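4.2 Evaluation of the bread-handling kit

The Zokora kit is sold by Stougaard as a ready package for small bakeries: one arm, one two-finger gripper and a license for the teaching software. We rented it for the trials at Astthorpe. The task was to grasp a small roll from the table and place it in a wicker basket beside a braided loaf.
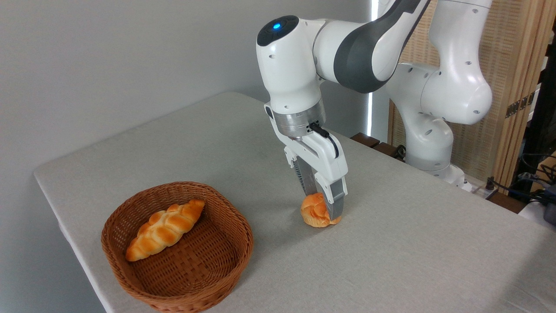

Does the kit need a force sensor to handle soft products? In our trials it did not, but the closing width had to be taught again for each product.

The default closing speed in the manual was too high for our taste, and we reduced it by two steps before the first run. In total 906 grasps were logged, and the log was checked by Leif Hviid. A grasp was counted as failed when the roll left the fingers before release - damage to the crust was recorded separately. Eight entries were removed because the log had no end time.

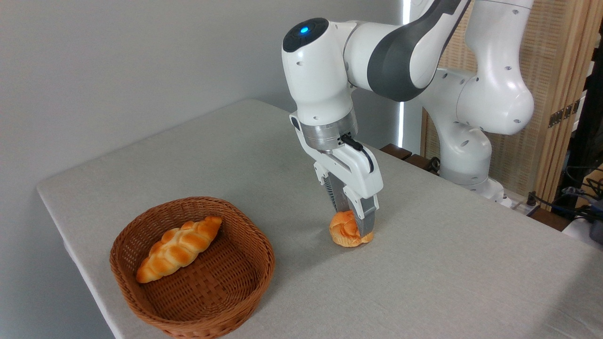 Figure 2. Gripper closed on a small roll, with the braided loaf in the basket.

The Curdale gripper, tested in June, is compared with these results in Section 4.3.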